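Imwood Community Kitchen and Dining Hall
Annual Safety Inspection: Checklist and Comments
Site reference 3605
Inspection date: Tuesday, September 14, 2021
Inspector: Triin Strazds
Accompanied by: Wayne Friesen, building services

Ratings: S = satisfactory. A = action required. N = not inspected on this visit. Comments are given where the rating is A or N, and elsewhere at the inspector's discretion.
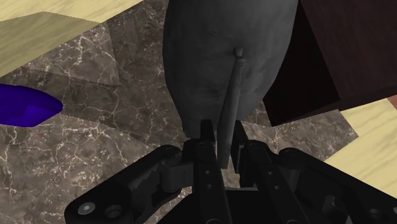
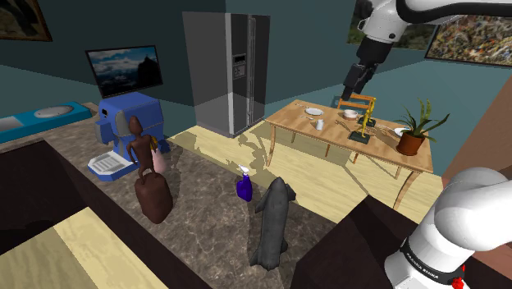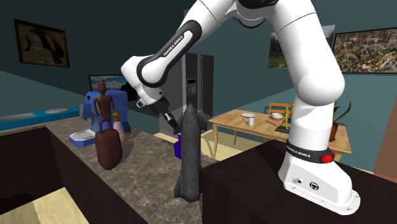 Simulated views, computer rendered. The dining table and refrigerator are in the second view.

SECTION 1. EXITS AND EGRESS

1.1 Main exit door opens fully and latches on release: S
1.2 Rear exit door opens fully and latches on release: A
Comment: The closer is weak and the door stops short of the latch. It was adjusted in June and has drifted again. Replace the closer; do not adjust it further.
1.3 Exit signs lit on normal power: S
1.4 Exit signs lit on battery power: A
Comment: The sign over the rear exit went dark before the end of the test. Battery to be replaced and the test repeated in full.
1.5 Corridor clear to its full width: S
Comment: Folding chairs were stored here at the previous inspection. They have been moved to the Nerkis annex, and the corridor is to remain clear.

SECTION 2. FIRE PROTECTION

2.1 Extinguishers mounted, charged and tagged: S
2.2 Class K extinguisher within reach of the cooking line: S
2.3 Hood suppression system serviced within the required period: S
Comment: Service was carried out by Melnyk. The report is in the site binder, but the technician's signature is missing from page 2. Obtain a signed copy.
2.4 Manual pull station unobstructed: S
2.5 Grease filters clean and seated: A
Comment: One filter is seated backward. Kitchen staff were shown the correct position during the visit. Add filter position to the weekly closing sheet.

SECTION 3. ELECTRICAL

3.1 Panel door closes, directory legible: A
Comment: The directory is handwritten and several entries have been crossed out. A typed directory is required.
3.2 GFCI receptacles trip and reset: S
3.3 No extension cords in permanent use: A
Comment: The serving counter warmer is fed from an extension cord that runs behind the cabinet. Remove the cord. The warmer may not be used until a receptacle has been installed by a licensed electrician.
3.4 Emergency lighting in the stairwell: N
Comment: Stairwell locked. Key was signed out to Kastero for the elevator work.

SECTION 4. FLOORS, STORAGE AND HOUSEKEEPING

4.1 Floor surfaces sound and free of trip hazards: S
Comment: The transition strip at the kitchen entrance has been refastened as requested last year.
4.2 Shelving anchored, heavy items stored low: A
Comment: The dry goods shelving is rated for 500 pounds per bay. The rating label has come off the left bay and must be replaced. Bulk flour is to be moved to the bottom shelf.
4.3 Cleaning chemicals labeled and stored away from food: S
4.4 Safety data sheets available to staff: S

SECTION 5. FIRST AID AND RECORDS

5.1 First aid kit complete: A
Comment: Burn dressings are past their expiration date.
5.2 Eyewash station flushed and logged: S
5.3 Evacuation drill held and recorded: S
Comment: Drill record signed by Siv Wallin. The assembly point on the posted plan is still the old parking lot. Revise the plan and repost it at both exits.

FOLLOW-UP

Items 1.4 and 3.3 are to be corrected within 15 days. All other items rated A are to be corrected before the next quarterly walk-through. Item 3.4 will be inspected on a return visit arranged through Wayne Friesen.

Written confirmation of each correction is to be sent to Sunil Haque, Facilities Compliance, with the item number in the subject line.

Copies: S. Wallin, K. MacDonald, site binder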